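Ticket 1052 – woven trays going musty and sticky, dish rack shuffling about
Opened by Chibuzor Etim
23 comments | 2 shares

Right, I'm putting this in as a ticket because Hadiza says if it isn't written down it didn't happen, and she's probably right. We've had a niggling problem with the woven trays and plates in the Omoregie kitchen since the middle of March and I've been fiddling with it on and off. I'll keep adding to this as I go, so apologies if it rambles.

The problem, as first reported by Ekene: the woven pieces smell a bit like a damp shed when you get them out, and a couple of them feel tacky along the rim. Nothing wrong with the ceramic. Only the woven things. He also grumbled that the dish rack never stays where you put it – you load a plate and the whole thing creeps along the table. I've lumped the two together as they both come down to how we wash up and where things dry.

What we'd been doing up to now was a proper soak in the bowl with a good squirt of Pramosent, a rinse, then straight into a stack with whatever else was going. Writing that out, I can already hear my mum tutting.

First thing I tried was getting everything out of the cupboard and onto the white table, so I could have a sniff and a feel of each piece with a bit of light on it. 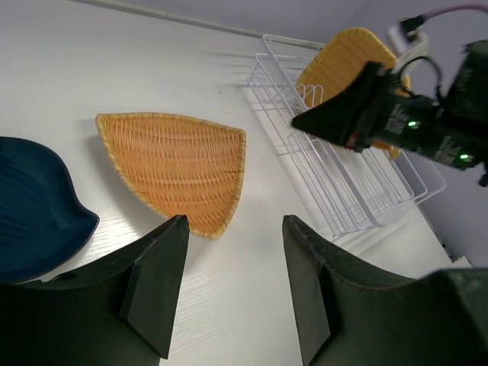
Omoregie kitchen, Saturday, April 3, 2021

The fan-shaped tray is the one I was most worried about. It has that braided border, and my theory was that washing-up liquid was sitting in the braid and never getting rinsed out. I ran a barely damp cloth round it and the cloth came back slippery, so I'm calling that one confirmed. The leaf-shaped blue dish got the same wipe just to compare and there was nothing on it at all – glaze is glaze, I suppose.

Second thing: no more soaking. I asked Nnamdi, whose aunt sold baskets for years, and he was quite horrified about the bowl. His way is a soft dry brush along the weave, then a cloth wrung out as hard as you can manage, then air. No soap unless something's been spilt, and then only a drop in plenty of water. I did one piece his way and timed it at 2 minutes, so it's no slower than what we did before!

Third thing was the drying. I'd assumed flat was fine. It isn't great, because the underside gets no air, and stacking is worse (that's your shed smell, I'm fairly sure). Babatunde suggested using the plate rack for the round ones, standing up like ordinary plates, and keeping flat drying for the trays that won't fit, turned over after 30 minutes. I was doubtful as I thought they'd bend, but he's been doing it at home with his and they've kept their shape.

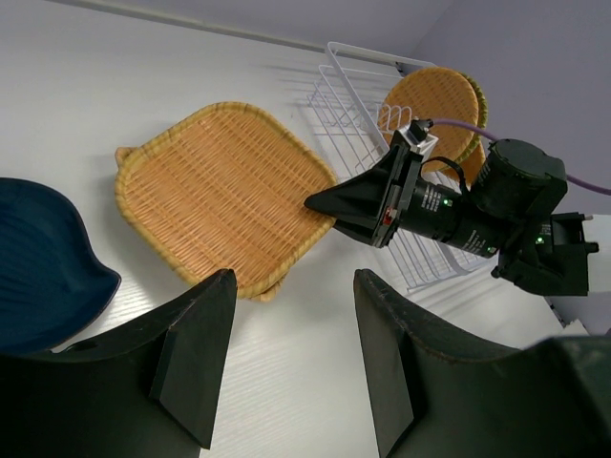
Round plates upright in the rack, square tray out on the table.

The square one with the little loop handle ought to go on a hook really, that's surely what the loop is for, but we haven't got a hook up yet. Until we do it stays on the table on its own, with nothing on top of it please. Ekene, I'm looking at you and the tea towels.

Now the creeping rack. I tried a folded tea towel under it first, which stopped the sliding but got soggy under the ordinary washing-up, so that was a swap of one problem for another. Then I cut up an old Fovix drawer mat and put small pieces under the corners. Much better. I've pushed it fairly hard and it stays put, though I'd like somebody with a heavier hand to have a go before I call it fixed. If the bits of mat peel off I'll order proper feet from Nurkwood.

Still open:
– Hook for the square tray. Is drilling allowed on that wall? Hadiza to ask.
– The faint dark mark on the right of the fan-shaped tray. It might be mould, might be an old tea stain. I've brushed it and it hasn't shifted. I don't want to go at it with vinegar until someone who knows better says yes.
– Someone needs to tell the Tuesday lot about the no-soaking rule, or we'll be back where we started.

I'm leaving the ticket open while the smell clears (or doesn't). If you pick up a tray and it's still tacky, comment underneath and say which one, as "the brown one" really doesn't help me.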